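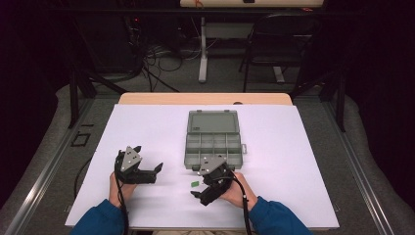

Paraskevi Tzanetos nos escribió que las normas de grabación deberían ir antes que los datos, y le hicimos caso con mucho gusto.

Normas de Kekana, versión 2

Gracias por pasar por aquí – de verdad. Cada persona graba tandas de 50 episodios como máximo y descansa 5 minutos entre una y otra. Antes de empezar, conviene repasar que los cables no tiren de las muñecas y que la caja quede centrada en el tablero. Los episodios fallidos se conservan con su etiqueta – ¡también enseñan mucho!
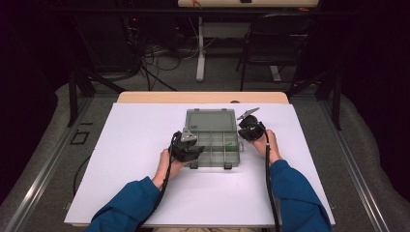 Fig. 2. Caja de compartimentos con una pieza verde dentro.

Última revisión: 26 jun 2019.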